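4. Evaluation of the Tenwood Shelf Kit

4.1 Kit contents and scope

The Tenwood Shelf Kit is sold as a complete package for small-item picking and restocking. It consists of a two-finger gripper, a wrist camera with its bracket, a software license, and a set of pretrained grasp models. The vendor states that the kit can be mounted on any six-axis arm with a standard tool flange. We bought one kit at list price and had no contact with the vendor beyond the normal support channel. The comparison unit was the Cultell package, which had been in use in our laboratory before this study and which relies on an overhead camera in place of a wrist camera.

The evaluation covers three questions that a buyer would ask before placing an order: how long installation takes for a team with ordinary skills, how well the grasp models handle packaged retail goods without retraining, and how the system behaves when a grasp fails. Throughput is reported for completeness, but neither package is marketed on speed.

4.2 Installation

Mechanical installation followed the printed guide without difficulty. The software was less well prepared. The installer assumes a network with open outbound access, and the license check failed behind our firewall until a support ticket was answered. Hand-eye calibration is performed with a printed target supplied in the box. The procedure must be repeated whenever the camera bracket is loosened, and the guide mentions this only in an appendix. We repeated the calibration once, after replacing a cable.

The Cultell package required a ceiling mount and a longer calibration, but its software ran on first start. Neither product documents its log format, and a converter had to be written for each before the two sets of results could be compared.

4.3 Test procedure

Each package was assigned 1000 pick attempts, divided evenly between the two test layouts. Layout A was a flat table with single items spaced apart. Layout B placed items in display fixtures of the type used near checkout counters. An attempt was scored as a success if the item was lifted clear of its support, carried to the drop zone, and released without operator action. Double picks, crushed packages, and displaced fixtures were scored as failures and logged under separate codes. Default settings were used throughout, with the exception of the approach speed, which was lowered on both packages to the same value.

Items were returned to the fixtures by hand between runs, in an order drawn from the Florncombe item list. The operator did not see the confidence scores during a run.

4.4 Results by fixture type

On Layout A the two packages performed at a similar level, and the remaining differences could be traced to individual items. On Layout B they diverged. The Tenwood models produced more grasp candidates on the dividers of clear fixtures than on the goods behind them, and many of these candidates carried high confidence scores.

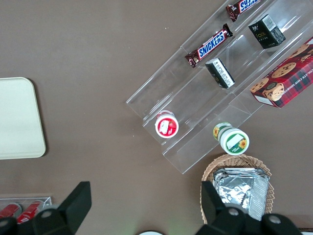 Figure 2. Wrist camera view of Layout B, with the gripper fingers at the lower edge.

Depth estimation on transparent material is the main weakness of the kit in its present release. The grasp planner treats a missing depth value as free space and a stray reflection as a surface, and both errors push the approach path toward the fixture. The tiered acrylic stand in Figure 2 combines the two conditions, as its dividers are see-through while its edges return faint white highlights. The foil-wrapped packets stacked in the wicker basket pose a related problem, with creased reflective surfaces and little to separate one packet from the next. Printed cartons, such as the red plaid shortbread box in the lowest trough, give the models more usable texture, and we recommend them for acceptance testing only in combination with harder items.

Failure recovery was adequate on both packages. The Tenwood controller backs off along the approach path, takes a new image, and tries again up to a limit set by the user. The retry does not exclude the candidate that has just failed, so the same divider was often selected again. The Stasiv filter, an optional module licensed separately, is described by the vendor as a remedy for this behavior. It was not part of the kit we purchased and was not tested.

4.5 Suitability

For flat layouts and printed packaging, the kit can be used as delivered by a team that is able to manage its own network settings. For clear display fixtures we would not advise deployment without retraining or an added depth source. The cost of either measure should be included in any comparison with the Cultell package.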